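The bell at Flerbridge hadn't been rung for 17 years when a retired school cook decided somebody should climb up and look at it. She had moved to the village the March before, knew very little about bells, and had never been up a church tower in her life.

"I kept hearing people talk about it," she says, pouring coffee at her kitchen table. "Everyone over a certain age could hum the note. They'd stop in the middle of the street and hum it for you! And I thought, well, I want to hear that too."
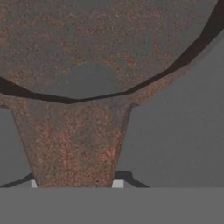

Illustration: Flerbridge Bell Group

She is now five winters into what she calls her second career. The group she started meets on Thursday evenings, in whichever house has the most chairs, and it has grown from a handful of neighbors into a proper crew of ringers, carpenters and people who just like the noise. They have helped get bells swinging again in Flerbridge, Bireo and Dobre, and there's a fourth on the list.

What strikes you when she talks is how much she enjoys the slow parts. Ask about the first day a bell is rung again and you get a sentence or two. Ask about grease and she lights up.

"The bearings at Bireo were packed with something like toffee," she says. "We spent two weekends scraping it out with wooden sticks, because you don't want to scratch anything, and I swear those were the best two weekends of the year. You're up there with the wind coming through the louvers, and you can see the whole valley, and your hands are black to the elbow."

Most of the trouble, she explains, is in the fittings. A bell can hang for a few hundred years and still sound fine, while the frame under it shifts, the wheel warps and the ropes go stiff. At Dobre the clapper had worn a flat spot in itself and was striking too low. The note came out dull, and people had gotten used to it.

"They thought that was their bell," she says. "Then the new clapper went in and a man came out of the bakery with flour all over him and just stood there. He told me it was the sound from when he was a boy."

Money comes in small amounts. The Dobre job cost 4000, raised through soup suppers, a plant sale and one very long evening of folk songs. She did the soup herself, and she is still a little proud of it.

"Feeding people is the thing I know how to do," she says. "In a school kitchen you learn to start with the onions and let them take their time. Half an hour, low heat, lid on. People want to hurry the onions, and then they wonder why the soup tastes of water. I'm the same with a bell frame – you go slowly at the start, you look at everything, and you write it down before you touch a bolt." 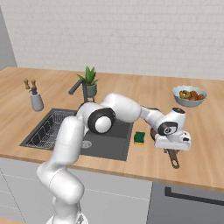
"And then you wait for the dry weather," she goes on, "because oak moves. We measured the Flerbridge frame in winter and again in summer and got different numbers, and I thought I'd made a mess of it. One of the carpenters laughed at me. He said the tower was breathing."

She taught herself to ring as well, which took longer than she had hoped. A beginner may need up to 5 months before she can be left alone with a rope, and she was, by her own account, a slow beginner. The trick is in feeling the balance point, when the bell is mouth up and weighs almost nothing in your hands.

"It's the loveliest feeling," she says. "All that metal over your head, and you're holding it with your fingertips. Then you let it go, and off it comes!"

The next tower is Zonico, where the stairs are in poor shape and the bell has to be reached by ladder for now. She has been up twice. The headstock is sound, she reports, but there are jackdaw nests packed right up to the wheel, and those will have to be carried down in sacks once the birds are done with them.

She already has a list of people who have offered sacks. She'd like a few more hands for the ladder, too, and anyone who fancies a Thursday evening is welcome to come along and try a rope. There will be soup.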